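Test Kitchen Notebook, Cestthorpe Unit
October, entry 38: Moisture loss in stored rye loaves 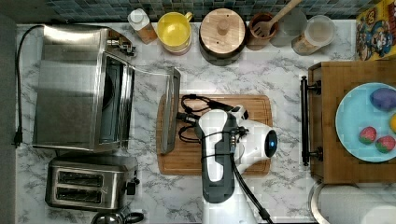
Toaster oven and cutting board on the marble-patterned counter.

Purpose. To determine whether rye loaves from the Wustura formula keep better in paper or in cloth. The Skullurby kitchen reported dry crusts after storage and asked that the comparison be repeated at this location with the same flour.

Materials. Rungrueang dark rye flour, one lot. Salt and starter as given in the standard formula sheet. Paper bags and cotton bags from existing stock, washed and unwashed cotton recorded separately.

Procedure. Dough was mixed at 7:30 a.m. and divided by weight. Loaves were baked in the deck oven and cooled on racks until the center no longer felt warm to the probe. Each loaf was weighed, labeled and placed on the pantry shelf. Weighing was repeated at the same hour each morning for 4 days. One slice per loaf was toasted on the last morning for the tasting sheet.

Results. Paper-wrapped loaves lost 173 g in total over the storage period. Cloth-wrapped loaves lost 13 g less. The difference is small and may reflect shelf position, as the paper group was stored nearer the vent. Crusts in the paper group were firm and cracked when sliced. Crumb was acceptable in both groups. Washed cotton left a faint soap odor on the crust, noted by two tasters.

Remarks. The scale drifted on the second morning and was reset before any weights were entered. The label on one cloth bag came off and was rewritten from the log.

To do. Repeat with the groups exchanged on the shelf. Rinse cotton bags in plain water only. Send the weight table to Skullurby before the next flour order is placed.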